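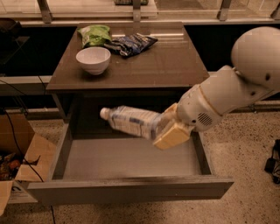

The bottle goes in the drawer. Then Treasa Mulcahy takes it out, stands it back on the top of the cabinet, pushes the drawer shut with her knee and writes a number in a notebook. It is ten in the morning and the number is 23. By the time I leave she will have reached a figure she describes as respectable, and the bottle will have gone nowhere at all.

Mulcahy works for Vimico, which occupies the ground floor of a former carpet showroom on the Hornard estate and is trying to teach a robot to tidy up. She used to drive a forklift. Her job title is demonstrator, a word that makes her mother think she sells blenders in department stores. What she does is work the robot's arms by moving a pair of smaller arms bolted to a stand, while the machine copies her and a computer keeps a record of every joint, every squeeze of the fingers and everything the camera on the head can see. One go at a task, start to finish, is called an episode. The system needs a great many episodes before it will do anything sensible without her, and it is not always clear it will do anything sensible then.

"People come in expecting to see a robot learning," she says. "What they see is me putting the shopping away very slowly."

The shopping is a point of some pride. Vimico gets through snacks the way other firms get through printer paper. There are bags of them in cardboard boxes on the floor, and there are bowls and bottles, and a shelf of things that have been squashed too often to be convincing. Crisp bags are hated. They crumple, they shine, they are a different shape each time you let go of them, and a bag that has been gripped 200 times starts to look as if it has been through a divorce. The rule is that it must then be retired, which in practice means Fatos Lazarević eats it.

Lazarević runs the floor. It falls to him to decide what the day's task will be and to write it down in words, because the words go into the system along with the movements. You might suppose this was the easy bit. He shows me the list of instructions used in March for a single job, and it runs to two pages: put the bottle in the drawer, place the bottle in the open drawer, pop that bottle away, drawer please. Somebody has added "bottle, home". He has let it stand, on the grounds that his own father talks like that.

"The worst thing you can have is a tidy set," he says. He means a set in which everything was done the same way. In their first winter they had one demonstrator who was superb, a retired watch repairer with wonderful hands, and for six weeks he put the bottle into exactly the same corner of the drawer by exactly the same path. The robot learned this beautifully. Then a cleaner moved the cabinet a little to the left, and the robot, full of confidence, lowered the bottle on to the floor beside it and opened its fingers.

So now they are untidy on purpose. Every few episodes Mulcahy shifts things about. The bowl goes to the front, then the back. The bags swap sides. Sometimes the drawer starts shut and she has to hook it open first, which she can do with one finger of the gripper and a small movement of the shoulder that took her a fortnight to get right. She is also asked to make mistakes. A good part of the afternoon goes on what the schedule calls recoveries: she takes hold of the bottle badly, lets it tilt, then sorts it out. It is surprisingly hard to fumble well. New starters either drop the thing outright or fumble like actors.

I am given a turn. The small arms are light and rather pleasant to hold, and for a few seconds I feel I have a gift. Then I try to lower the bottle and discover that I have no idea how far away it is. The robot's wrist swings out over the drawer, stops, backs off and hangs there like a man who has forgotten why he came upstairs. I get the bottle in at the fourth attempt. Mulcahy reads it back on the screen and asks, quite kindly, whether I would mind if she deleted it.

Deletion is the province of Úna Mac an tSaoi, who sits at the far end of the building with two monitors and a heater. She watches episodes at double speed and throws out the ones that will do harm: the pauses while somebody sneezed, the ones where a hand came in to straighten a bag, the ones labelled "bottle" in which the robot plainly picks up a bowl. Last month she passed 1486 and rejected a number she would rather I did not print. She has become an expert in people she hardly speaks to. She can tell who is on shift from the way the arm comes down. One of the evening crew always gives a little waggle before letting go, and the robot has started doing it too.

"We could train it out," she says. "It would cost us a week." The waggle stays.

Whether any of this pays is a question for Byung-chul Chae, who founded the company after leaving a job in warehouse conveyors and who answers it by walking about. His bet is that a machine shown enough ordinary muddle will cope with muddle it has not been shown. His rival Periklis Christodoulou, over at Kourkoulas, thinks you can get most of the way in simulation, where the snack bags cost nothing and the demonstrators don't need lunch. The two men had a bad-tempered panel discussion on the subject and have since been seen sharing a taxi. Chae concedes that simulated drawers are improving. He says they still open too nicely.

His own drawers come from house clearances. He likes them stiff, and there is a particular one with a swollen runner that he calls the professor. The robot can manage it about half the time when left to itself, a result that had the whole building standing round in silence on the afternoon I saw it tried. It got the drawer open on the third pull. It picked up the bottle, thought for rather a long while, and laid it inside. There was a waggle.

Lazarević clapped once and went to look for a screwdriver. Mulcahy had already taken the bottle out again and was turning it round so that the label faced the other way.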